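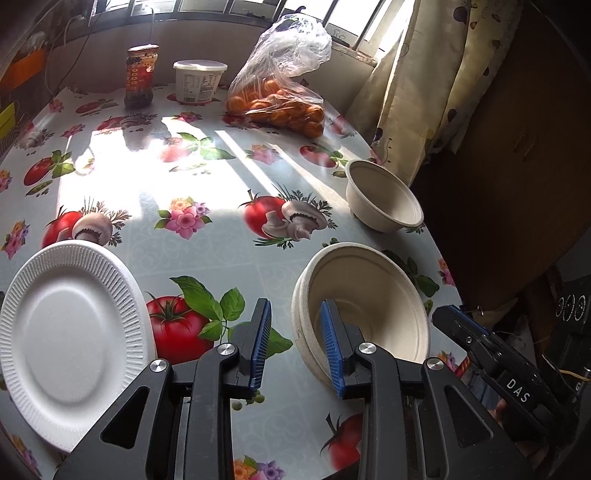 Section 4. Setting up the minesweeping scenario

Golia is played on a flat surface that stands in for the coastal waters off Mosuvthorpe. The scenario needs more room than the harbor games in Section 3, and the sea area must be clear before any ship is placed. You do not need the printed sea mat. A pale bluish-gray tablecloth does the job, and a pattern on it won't affect play as long as you can still read the counters. Keep a plain white disposable plate near one corner for mines that have been swept. Any shallow dish will do if you have no plates.

Read all of this section once before you start. Allow 18 minutes for set-up the first time.

Laying out the channel

1. Pull the cloth tight and smooth out the folds. Ship bases tip over on a crease.

2. Mark a sea area 75 inches long with the corner buoys. If your table is shorter, use the reduced layout in Section 9.

3. Lay the two channel strips end to end down the middle of the sea area. The arrow on each strip points toward the port.

4. Sort the mine counters by the letter on the back. Put the contact mines (C) and the influence mines (N) in separate cups.

5. Turn all mines face down and mix them. The defending player places them, one at a time, anywhere inside the channel or within a hand's width of it.

Note: Blank counters are part of the set and go into the contact cup. Do not remove them.

Placing the ships

6. The sweeping player sets both minesweepers at the seaward end, bows on the line. Attach the sweep wires to the stern pegs.

7. Place the cargo ship Guzmán behind them. She displaces 3000 tons on the ship card and may not enter the channel until turn four.

8. Set the tide dial to EBB and the clock card to 6:00 a.m.

CAUTION: The sweep wires are thin brass and kink easily. Slide them on from the side. Do not pull them over the top of the peg.

Checking the set-up

9. Count the counters left in the box. There should be 86 before the first turn. If there are fewer, check the cups first — small counters stick to the bottom.

10. Roll for weather using the February column of the sea table. Fog on the first roll is ignored.

Note: Earlier printings of the ship card give the sweepers a turning circle of two notches. Use three. The correction is by Eliécer Salazar, who drew up the scenario, and it applies to every game in which sweep wires are out.

If a ship card or wire is missing, write to Hovolow with the batch number from the inside of the lid. Go on to Section 5 for the order of play.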